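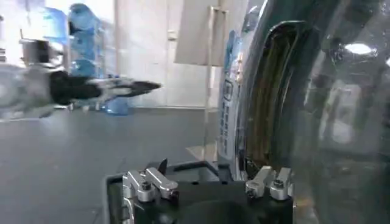 4. Storing and Changing Water Bottles

This section covers where the large bottles are kept, how they are stacked and how to fit a fresh one to the Latport dispenser. Read section 2 first if the dispenser has not yet been leveled and plugged in.

4.1 Choosing a place for the stack

Keep the bottles indoors on a hard, level floor, against a wall if possible. Carpet lets the lower bottles lean.

1. Sweep the floor and wipe up any water.
2. Leave at least 30 inches of clear floor in front of the stack so that you can bend and turn with a bottle in your arms.
3. Check that nearby doors and wall panels open fully without touching the bottles.
4. Keep bottles out of direct sun. If the room is bright for most of the day, pull a blind or use the Illine cover (sold separately).

Note: Do not store bottles next to paint, fuel or strong cleaners. Plastic can pick up odors even when the cap is sealed.

4.2 Stacking

Full bottles must be stacked in Ikent racks. Set up the bottom rack first and press each corner post down until it clicks. Slide bottles in on their sides, caps facing out, and fill the lowest level before starting the next one.

CAUTION: Do not stack full bottles directly on top of each other – the caps are not made to carry weight.

When a new delivery arrives, move older bottles to the top and put the new ones underneath. A loaded rack can weigh up to 198 pounds. Never slide or tip it; unload it, move it, then load it again.

A bottle waiting to be used next may stand on the floor at the foot of the stack. Keep it out of the walkway.

4.3 Fitting a fresh bottle

1. Switch off the hot and cold taps at the back of the dispenser.
2. Lift the empty bottle straight up and set it aside.
3. Wash your hands. Wipe the neck and cap of the new bottle with a clean damp cloth.
4. Peel off the cap label. Leave the cap itself in place.
5. Lift with your knees bent and one hand under the neck, then lower the bottle onto the probe in one steady movement.
6. Wait 2 minutes, then run each tap until the water flows evenly.
7. Switch the taps back on.

If water collects around the collar, remove the bottle and check the seal. Replacement seals are part number 22 in the Santoro parts list.

4.4 Empties

Put the cap back on and keep empties apart from full bottles. Do not use them for any other liquid – they go back for refilling.

Section revised 6 January 2023, Yakubu Nwosu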